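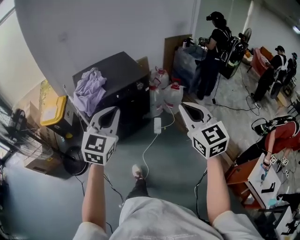 About Wilari

Wilari is a software company in Cliscombe. We write the programs that stand between a person's demonstration and a robot's movement: tracking, time alignment, policy training, motion planning and the tools to look at all of this when something goes wrong. We do not build robots and we do not sell them. Our customers already have their arms and their grippers, and they come to us when they want these to do a task which is too irregular to be programmed by hand.

The company was started by Martim Amaral, who worked before on control software for packaging machines. He had spent years tuning the same kind of motion again and again for each new box shape, and he wished to show the machine the motion instead. The first version of our tracking code was written at his kitchen table in July, with two cameras and a lot of tape. Today we are 11 people, and we have one large room for recording and one small room, much more quiet, for writing code.

How we work

Most of our projects begin with hand-held grippers. A person holds one in each hand and does the task as he or she would do it normally. The jaws are similar to the jaws of the robot, so what the person can pick up the robot has a fair chance to pick up also. Square markers on the grippers let our software find their position and their angle from the camera view, and from this we calculate the path of each hand.

It sounds simple and in good light it is. The difficulties are the usual ones. A marker turns away from the camera, or one hand passes in front of the other, or the sun comes through the window and a white square becomes too bright to read. Our tracker was rewritten 2 times for such reasons. The present version keeps an estimate of how sure it is at every moment, and it marks the parts of a recording where it had to guess. We prefer to throw away a part of a recording than to teach a robot a movement that no hand made.

We usually have several people recording in the same room, with cables across the floor between them. New colleagues are asked to learn where the cables go before they learn anything else.

What we make

Sumus is our main product. It takes the recordings, puts all sensor streams on one clock and cuts them into single attempts. An engineer can play any attempt slowly, see the two hand paths in 3D and compare them with what the robot did later with the trained policy. Many customers tell us that this comparison view is the part they open every day. The training itself also runs from Sumus, on your own computers if you wish it so.

Dmytriv is the planner. A learned policy says where the gripper should go next, but it does not know about the joint limits of your arm or about the shelf behind it. Dmytriv checks each short piece of movement before the arm receives it, and makes it slower or changes it where necessary. It supports 4 arm controllers at the moment. If yours is not on the list, please write to us anyway — adding a new one is mostly a question of having access to the hardware for some weeks.

Both products have a command line and a Python interface. The documentation is written by the same people who write the code, and we correct it when a customer finds an error in it.

What we don't do

We do not take projects where the robot must work next to people without a proper safety system of its own. Dmytriv is a planner and it must not be used as a safety device. We also do not sell or share recordings made by our customers. They stay with the customer, and we delete our working copies at the end of the project.

Working with us

A first project normally covers one task, chosen together. We ask to see the task done by the person who does it best, and we record it with this person where it is possible. Small habits, for example how somebody turns the wrist before closing the fingers, are difficult to explain in a document and easy to record.

We have 2 open positions now, one in perception and one in tooling. For both we look for a person who likes to read logs. You can visit us in Cliscombe by appointment, and the contact form goes directly to Martim.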